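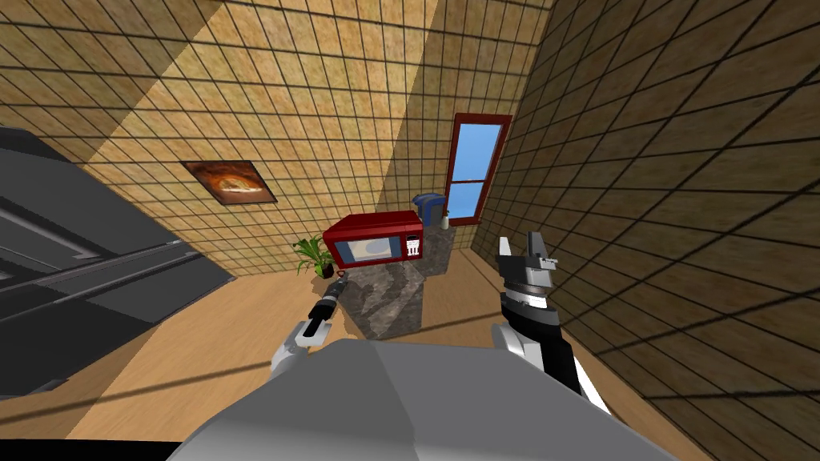
Simiyu 4 is out, and I've had it running since breakfast! If you missed the earlier ones, it's the free motion planner from the Gevham crew, and this release is all about two-armed robots in the simulated kitchen - counter, red microwave, kettle and all.

The big change is that both arms now get planned together. Before, the left one worked out its path and the right one had to fit in around it, so you'd see a lot of stopping and waiting (I once went and made a cuppa). Halima Temba, who wrote most of the new code, told me they ran it through 2,000 test starts and it gave up on 142 of them. The old version gave up on 789, so I'm pretty chuffed with that.

There's a new colour overlay for near misses too, though it's off by default and the setting is buried in the Rellent plugin menu. My old config files needed a small fix before they'd load - check the joint names first. Grindau support is coming in December.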